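Equipment planning for hand-held gripper collection

Equipment planning for hand-held gripper collection is the process by which an organisation decides how many gripper tools to buy, what spares to hold and how the cost is to be spread over a project. It applies chiefly to work carried out in ordinary homes, where no fixed robot is installed. 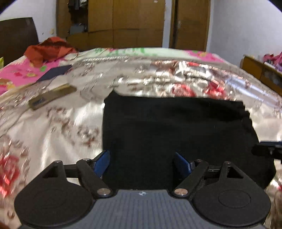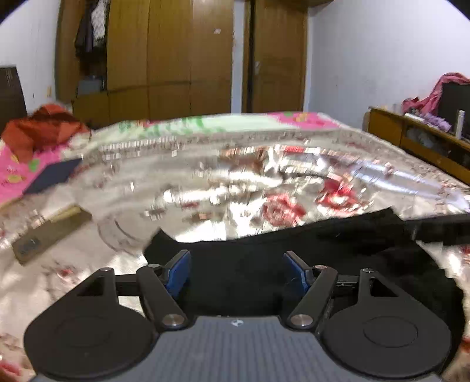
Hand-held gripper with blue fingertips, jaws open, and black cloth on a bed

Budgets are commonly divided into purchase, upkeep and transport. The Larkent plan, issued in October 2020, set out 26 tools for use in homes and a further two held in reserve at the Drunora depot. Fingertips were listed apart from the grippers themselves, with an opening order of 100 pairs, as soft parts were expected to wear sooner than linkages or housings.

Work with cloth places its own demands on a budget. Sessions tend to be longer than those using rigid objects, and Setach, which supplied the tools under the plan, advised buyers to allow for up to 76 hours of use between inspections. Storage for recordings was costed separately – an item left out of the first draft and added in September.

Leasing is the main alternative to purchase. Under the Nakajima scheme, repairs are included in the monthly charge but fingertips are not. Short projects generally favour leasing, while those expected to run beyond a year are more often funded by outright purchase.

See also: Spare parts inventory; Equipment leasing; Depreciation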